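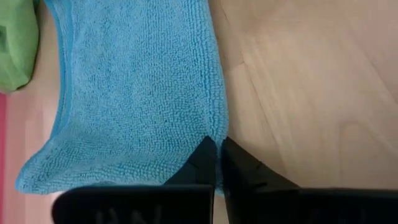 Relatório de progresso – linha de triagem e dobragem de têxteis
Projeto Susar, período até ao fim de junho
Destinatário: Fundo Katsaros
Entidade executora: Cooperativa Bodier

1. Âmbito do período
O trabalho concentrou-se na dobragem de toalhas e panos em bancada, antes do empacotamento. A etapa de lavagem, subcontratada à Skornar, manteve-se sem alterações e não é tratada neste documento.

2. Material processado
Foram dobradas e registadas 2454 peças, face a uma meta de 2000. O lote é composto por toalhas turcas azuis, de superfície em laçada, e por panos mais lisos em verde. As duas categorias são separadas por cor antes da dobragem. A bainha serve de referência para o alinhamento; nas peças em que a orla está ondulada ou gasta, o alinhamento faz-se pelo lado oposto.

3. Procedimento
A sequência em vigor compreende a abertura da peça sobre o tampo de madeira, o alisamento do centro para as orlas, a dobra longitudinal e duas dobras transversais. As peças que chegam torcidas são levantadas por um canto e novamente estendidas. A laçada prende-se a si própria e forma rugas diagonais que, se não forem desfeitas antes da primeira dobra, passam para a face exterior do conjunto. Os panos verdes dispensam este passo na maioria dos casos.
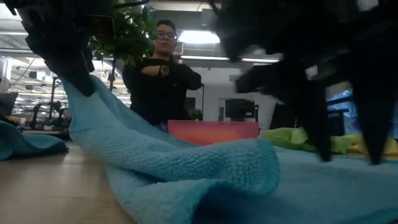 Porque é que as toalhas azuis demoram mais a dobrar do que os panos lisos?
A laçada aumenta o atrito entre camadas e a peça tem de ser estendida de novo quando a primeira dobra fica desalinhada. Com os panos lisos, a correção faz-se por deslizamento, sem desfazer a dobra.

4. Controlo de qualidade
Em junho foi verificada uma amostra de 400 peças. O critério de aceitação é um desvio máximo de 6 mm entre orlas sobrepostas. As rejeições concentraram-se nas toalhas com cantos deformados. Estas peças passaram a ser dobradas em separado e não entram nos conjuntos de entrega.

5. Desvios ao plano
A separação por cor estava prevista para depois da dobragem e foi antecipada – a mistura de panos e toalhas no mesmo monte obrigava a mudar de sequência a meio do lote. A alteração não teve impacto orçamental. A ficha de registo por lote foi revista em conformidade e inclui agora um campo para o estado da bainha.

6. Próximo período
Está prevista a extensão do procedimento às toalhas de maior dimensão, que exigem uma segunda dobra longitudinal. Falta definir o desvio admissível para esse formato. A proposta será enviada ao Fundo Katsaros com o próximo mapa de despesas.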